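Gardale Planner 8 review: good at arms, poor at manners

September 10, 2021 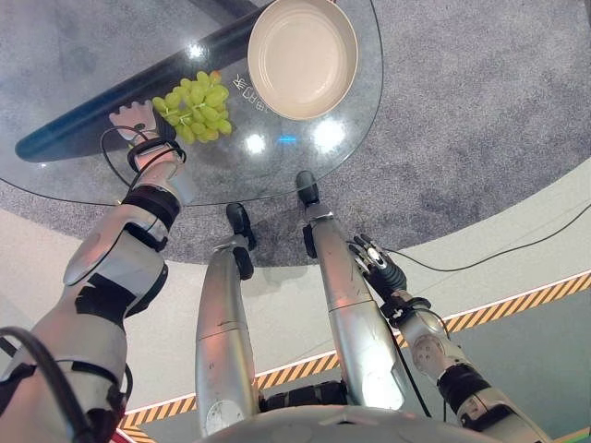
Is it worth paying for a motion planner when the free ones work?
Mostly for the error messages, and only if more than one person has to live with the result.

I came to Gardale from Stimberg, which we had used for years in the way one uses a bus route. It got there. It also reported every failure as "no solution", whether the goal was out of reach, the arm was blocked or I had typed metres where it wanted millimetres. Gardale tells you which joint, which obstacle and at what point along the path. I have been told off by it more than 3,000 times since February and have mostly deserved it.

Perception is a separate module, and you should budget for it separately. It fits tidy shapes to whatever the depth camera reports, so a frying pan is no trouble. A bunch of grapes becomes a sort of potato, good enough for a reach and hopeless for choosing where to close the fingers. Glass tabletops are the sore point. Depth cameras see straight through them or take fright at the reflections, and Gardale will happily plan a route through furniture unless you add the surface by hand. There is a dialogue box for this. It is under "Advanced", next to the one for changing the font.

Two-arm planning is the best thing in the package. On our set of 81 saved reaching problems it solved all but 8, and the paths looked like something a person might do if slightly bored. Stimberg left 26 unsolved and one of its successes went by way of the ceiling.

The replay viewer is lovely. The Brornel plug-in for logging is less so: it drops the last second of every run, where the interesting part tends to live. Support answered my ticket with a link to my own ticket.

Licensing is per machine, and swapping a network card counts as a new machine. Keep the old card in a drawer.

Four stars. I'd take one back for the font thing, but the next update moves it to "General".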